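Hearing Access Checklist for All-Staff Meetings and Recorded Briefings
Kamton Group, Internal Communications – Clerville site review, October

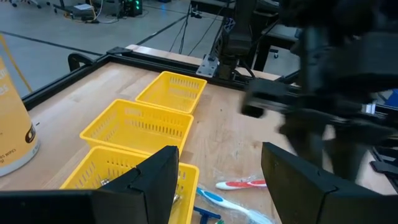

Does a meeting need live captions if no one has asked for them?
Live captions are required at every all-staff meeting, whether or not a request has been made. Many employees with hearing loss have not told their manager, and they are under no obligation to do so.

Scope
The checklist covers meetings open to all employees at a site, streamed briefings, and recordings posted to the intranet. Team meetings are handled under the individual adjustments procedure. Kamton's all-staff mailing list stood at 3,425 addresses at the time of the review, and contractors at Clerville and Koech are included in that total.

Reviewer: Tiruwork Endale
Rooms reviewed: Clerville main hall, Clerville training room, Koech conference room (by remote session only)
Ratings: Met / Partly met / Not met / Not checked

Section 1. Invitation and advance material

1.1 The invitation names the access services that will be provided.
Met.
Comment: Captions and interpreter are both listed. The wording "hearing impaired" still appears in the template footer. Replace with "deaf and hard of hearing employees."

1.2 The invitation gives a contact for further requests, reachable by email or text.
Partly met.
Comment: A phone extension is given first and the email address is in the attachment. Put the email address in the body of the invitation.

1.3 Slides and speaker names are sent to the captioner and the interpreter at least 2 working days before the meeting.
Not met.
Comment: The captioner received slides on the morning of the meeting. Names of sites and products came out wrong for most of the first presentation. "Undell" was captioned as "and Dell" until a speaker spelled it. A standing glossary would fix this for regular terms and should be held by the events desk, with an update each quarter.

1.4 Slides are available to employees before the start.
Met.

Section 2. Room

2.1 A hearing loop or equivalent assistive listening system is installed and working.
Clerville main hall: Partly met. Training room: Not met. Koech: Not checked.
Comment: The main hall loop gave a clear signal in the center block of seats. Signal dropped near the side doors and was lost at the back row. The training room has a loop sign on the door but no working loop – the amplifier was removed during the refit and the sign was left up. Take the sign down now and put it back when the equipment is in place.

2.2 The system is tested on the day with a loop receiver.
Not met.
Comment: The log shows tests being done by looking at the amplifier light. The light shows that the unit has power. It gives no information on what a person with a hearing aid will hear. One receiver per site should be kept with the microphones.

2.3 Seats are held at the front with a clear view of the speaker, the interpreter and the caption screen.
Met.
Comment: 10 seats held. Signs were clear. Two were taken by late arrivals from the leadership group, who moved when asked.

2.4 The speaker's face is lit and does not stand against a window or bright screen.
Partly met.
Comment: Acceptable at the lectern. Speakers who walked toward the screen were in shadow, and lip-reading would have been difficult from any seat. Mark a line on the floor with tape.

2.5 Background noise is controlled.
Partly met.
Comment: Ventilation was set to high until the meeting began and was then turned down by the front desk. Catering set out cups during the question period. Ask for setup to be finished before the start or left until after the close.

Section 3. Captions and interpreting

3.1 Captions are produced by a trained captioner for all-staff meetings.
Met.

3.2 Automatic captions, where used, are checked by a person during the session.
Not met (Koech remote session).
Comment: Automatic captions ran without a monitor. They stopped for part of the finance update and no one at the sending site noticed. Assign the task by name in the run sheet.

3.3 Caption text is large enough to read from the back row.
Partly met.
Comment: Readable from all rows on the side screen. The same text placed over the slides covered the bottom line of several charts. Use the side screen only.

3.4 The interpreter is visible at all times, both in the room and on the stream.
Partly met.
Comment: In the room, no problem. On the stream the interpreter's window disappeared each time a full-screen video was played. The video had spoken narration and no captions of its own, so remote viewers relying on either service received nothing for its whole length. I would treat this as the most serious finding in the review.

3.5 Two interpreters are booked for any meeting longer than an hour.
Met.

Section 4. Speakers

4.1 All speakers use a microphone.
Partly met.
Comment: Two presenters said they did not need one. The loop and the stream take their sound from the microphone, and the moderator should have the authority to stop the speaker. Add this to the moderator's script.

4.2 Questions from the floor are taken by microphone or repeated in full.
Not met.
Comment: Several answers were captioned with no question before them.

4.3 Only one person speaks at a time, and each speaker gives a name first.
Partly met.
Comment: Good in the presentations, poor in the panel. The captioner marked several passages as crosstalk.

4.4 Written questions are accepted and read out.
Met.

Section 5. Recordings

5.1 Captions on the posted recording have been corrected.
Not met.
Comment: The raw live file was posted. Names, figures and negatives need checking first. In one place "we will not be closing" had lost its "not."

5.2 A transcript is posted with the recording.
Met.

5.3 The interpreter appears in the recording.
Partly met. See 3.4.

Actions
Events desk: glossary (1.3), caption monitor on run sheet (3.2), moderator script (4.1, 4.2).
Facilities, Clerville: loop repair in main hall, removal of training room sign (2.1), receiver purchase (2.2), floor marking (2.4).
Internal Communications: template wording and contact details (1.1, 1.2), corrected captions on the October recording (5.1), rule that no video is played without captions (3.4).
All actions to be closed within 20 working days, except the loop repair, for which a date is still needed from the installer.

Koech requires a visit in person before items 2.1 to 2.5 can be rated. Undell has not been reviewed and will use the same form.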